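Call for participants: Saturday robot handling group, Hultorside

Garment folding project, spring term. Places for members and for one paid session assistant.

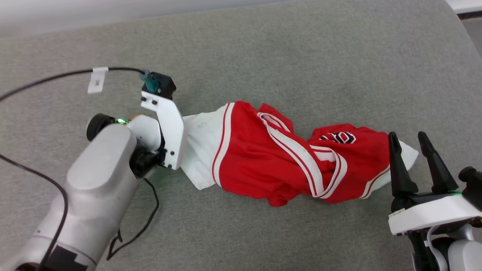 Brândușa Vasiliu wrote back to the draft of this call to ask why anyone would give up their weekends to teach a machine something a ten-year-old does badly in half a minute. She also wanted to know whether the group expected to finish this time, or whether it would be another term of sleeves.

Fair questions, and applicants should have them in mind before they fill in the form. We don't think a robot is going to do your ironing. We have read the same press releases as everyone else, watched the same videos of shirts being folded at eight times normal speed, and come away wanting to know what was left out. The group exists to try the thing ourselves, write down what happens and publish the bad runs along with the good ones.

What the project is

Members work in pairs at a two-armed station. One person guides the arms through a task by hand controls while the other keeps the log. The tasks this term are untwisting, flattening and folding sports clothing: jerseys, shorts, the odd training bib. Slippery mesh was chosen because it is awkward. Last term we used tea towels and got a success rate that looked splendid on the wall and told us very little, as Maricica Stoica, our group leader, pointed out at the time and has pointed out since.

The target is 2,165 logged attempts by the end of term. An attempt counts whether it works or not. A dropped garment is an attempt. So is one where the arms never get hold of anything and you sit there for the whole time limit.

At the end of term we enter the Bronavville student round, where each team gets 20 garments it hasn't seen before and no second tries. We came last but one in the previous round. The team that won did very well and also had a noticeably flatter table, which the rules have now been changed to deal with.

Who we want

Anyone aged sixteen or over who lives or studies within reach of Hultorside. You don't need to have programmed anything. If you have, that's useful for about a quarter of the work, and you will still be expected to shake out shorts between runs.

What does matter is whether you can keep an honest log when you're bored. Most of a session is repetition. People who join hoping to build a humanoid tend to leave by the third week, and we would sooner you found that out from this page.

If you disagree with how we measure things, please apply. The scoring sheet has been rewritten twice because a member argued with it, and it probably has another rewrite in it. At present "folded" means folded enough for two people who weren't at the controls to agree that it is. Suggestions are welcome.

What we can't promise

A certificate that employers will recognise. We give you a letter saying which sessions you attended and what you did in them.

A job in the robotics industry.

A robot that can fold a jersey by itself. Part of the spring work is training a program on the logs and seeing how far it gets. Maricica has put her own forecast in a sealed envelope. It is thought to be low.

Session assistant (paid)

We also need one assistant for the term. You would open the room, check the arms before use, bring out the clothing, stop a run when it needs stopping and tidy the logs afterwards. Some experience of supervising teenagers or workshop equipment is required. Experience with robot arms is welcome but we can train you over two evenings. The post is paid by the session through Cârstea, the training charity that runs our building, and a background check is needed before you start.

Please don't send a cover letter about your passion for innovation. Tell us about a time some piece of equipment didn't do what its makers said it would, and what you did next.

Practical details

Sessions are on Saturday from 10 am until 1 pm, upstairs at the Cârstea building in Hultorside. There is a lift. Bring lunch if you want to stay for the log review, which is optional and sometimes heated.

Membership is free. Skanance lends us the software licences and has no say in what we publish. We asked for that in writing and got it.

The form asks for your name, your age group, any access needs and 100 words on why you are interested. Doubtful answers are read with as much care as keen ones. Forms are at the front desk or on the Cârstea website under Groups, and should be back with us before the end of January. Assistants should mark theirs "paid post" and add the name of one referee.

Brândușa has been sent a form.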